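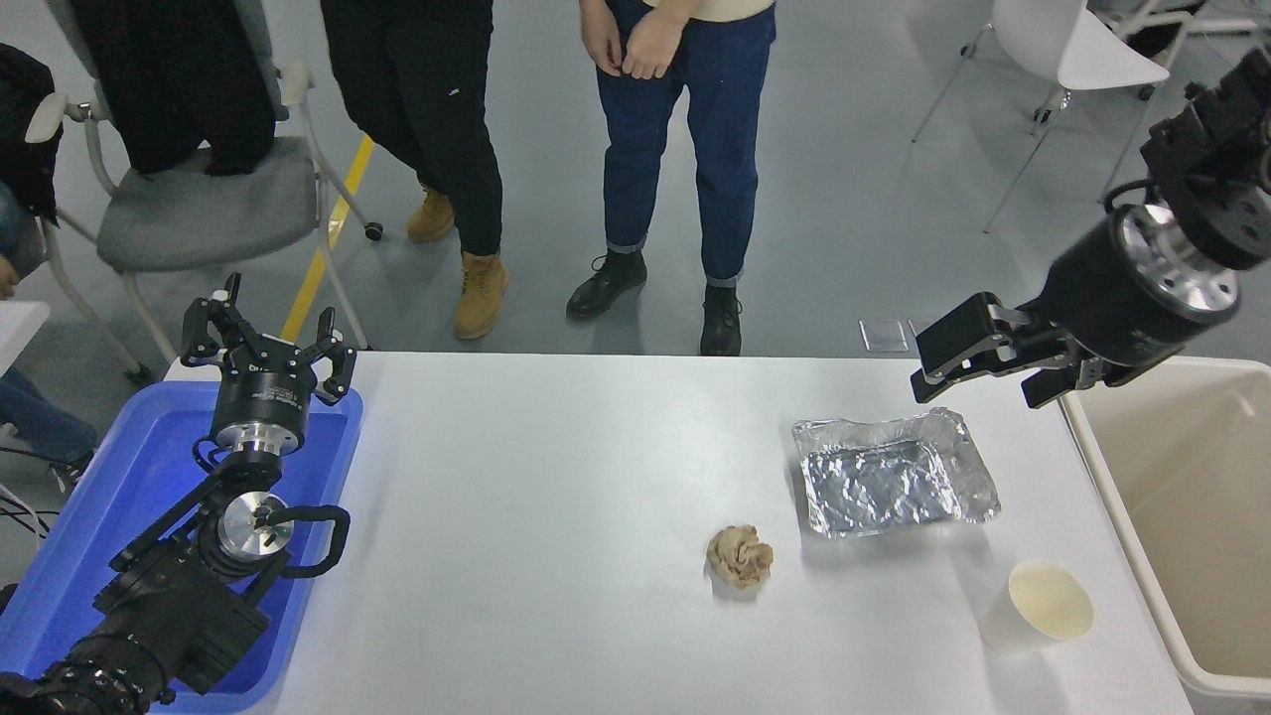 Clearing up after lunch is my favorite part of any get-together, and I know how that sounds. At Koseddale we eat together once a month, and what stays on the tables afterward is a little collection all its own: cups, trays, wrappers, paper in every stage of being squashed. I've loved looking at these leftovers for years. A foil tray with a crumpled ball of tan paper in front of it and a white paper cup standing off to the side, all on a plain white table, can keep me happy for a good while. Look at the folds in that ball! This is the July gallery, with notes from whoever felt like adding one. Scroll slowly, there are some beauties.

THE FOIL TRAY
The shape everybody knows. Aluminum holds a memory of every thumb that has picked it up, and I think a tray gets better looking the more it has been handled. Paula Buzatu bakes her potatoes in these and swears by doubling them up.

THE PAPER CUP
White outside, pale cream inside. We bought 900 of them two summers ago and they are still turning up in the closet behind the coats. I like them best standing on their own with the opening up, like a small bucket waiting for rain.

THE CRUMPLED BALL
No two alike, ever. Thin tan paper makes the best ones because the creases stay sharp. Teodor Coman makes his very tight, almost round. Mine come out loose and start opening again the second I let go.

THE BLUE TRAY
Plastic, tough, and a wonderful color against a white tabletop. We keep one at the end of the table so people have somewhere to put the things that are being kept. Forks go in the tray, please. (You know who you are.)

THE BEIGE BIN
It stands right beside the table, with its light rim, and it makes everything easier. For a long time ours lived by the door, and people would make one heroic trip with their arms full and drop half of it along the way. Moving it next to the table was Benvinda Pinheiro's idea and I can't believe how long it took us.

A FEW NOTES ON CLEARING

Start at the end farthest from the bin and work toward it. Stack what stacks. Cups go inside cups, trays inside trays, and the paper balls can ride along in the top cup.

Tip out anything liquid first — a half inch of cold coffee in the bottom of a bag is a sad thing to find on the stairs.

Foil gets wiped and saved in its own bag. Poonam Bhardwaj takes it home with her, and last month's bag had 100 trays in it, pressed flat. She sent us a photo of the stack next to her kettle for scale and it was glorious.

Paper with food on it goes in the trash. Clean paper goes in the box under the window.

Wipe the table last, with a cloth that has been wrung out properly. White tops show every streak when the afternoon light comes in, and they also look fantastic when you get it right.

FROM THE GUESTBOOK

"I never looked twice at a paper cup until I started coming to these. Now I have opinions about rims." — Thijs Visser

"More crumpled paper, please! The tan kind especially." — Benvinda

"My grandson wants to know if he can send in a yogurt lid. He has 8 of them." — Paula

(Yes, he can. All 8, if he likes.)

SEND US YOURS

The gallery is open to anybody who eats with us, and to anybody who doesn't. Plain backgrounds work nicely, and so does daylight. One object or a few together, whatever was left on the table when the chairs got pushed back. Add a line about what it held or why you like it, and bring it along on paper or leave it with Teodor at the front desk before noon. Next month is lids and spoons, and I already have my eye on a very good bent spoon.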